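Thin gray line across the middle of a white oval table, mark or seam?

Parvathi Gounder
Posted 01/08/2023

Hi all, hoping someone has dealt with this. We have a big white oval table in our shared office, the kind everybody ends up standing around, and there's a thin gray line running across the center of the top. I honestly can't remember if it came like that. We got it secondhand for 545 from a place in Ellwood and the seller is no help, he says he had it under a cloth the whole time (okay!).

I've gone over it with dish soap and a sponge, and then with one of those white eraser pads, very lightly because I'm scared of making a dull patch. The line looks the same to me. My coworker thinks it's where two halves meet. I think somebody dragged something metal over it.

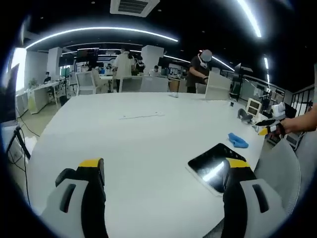 The table with the blue cloth and tablet still on it. The line goes across the center.

People put tablets and all sorts of stuff down on it all day long, so if it's a scratch I'd like to know what to put underneath things from now on. And if it's a seam, is it okay to get it wet? A new top from Tasirent is 945 and I would really like to not do that.

Dinesh Rodrigues

Fingernail test. Run your nail across the line, going from one side to the other, in a few different spots. If it catches in the same way every time, it's probably a joint. If it catches here and there, scratch. If it doesn't catch at all then you've got something sitting on top, like a rub mark from metal or a rubber foot, and those can come off.

Then get down on the floor with a flashlight and look at the underside. Big oval tops get shipped in two pieces a lot of the time and you'll see plates or clips holding them together right under the line. Ours had 6 of them and two were loose, so one half sat a hair lower and the gap filled up with gunk. I backed the screws off, pushed the halves together, tightened it all back up, and cleaned the groove with a dry toothbrush. Took some 20 minutes, most of it spent looking for the right screwdriver.

About water: damp cloth is fine, wiped along the line, then dry it right away. Don't leave a puddle on a seam, the core can swell if it's particle board and you can't undo that.

Jasmina Vasić

Baking soda and a bit of water, works on everything

Marwan Daher

I'd go easy with the baking soda if the top is glossy, it took the shine off my kitchen counter and I still see it every morning. Same goes for the eraser pads, they're basically very fine sandpaper, so I'd quit those until you've looked underneath like Dinesh said.

For the stuff people set down, we use plain desk pads, and before that it was just sheets of paper, which did okay except they slide. Check the feet on anything that lives on the table too. We had a little display with a bit of grit stuck under it and it left gray arcs all over the place. Those wiped off with rubbing alcohol on a soft cloth (try it near the edge first!).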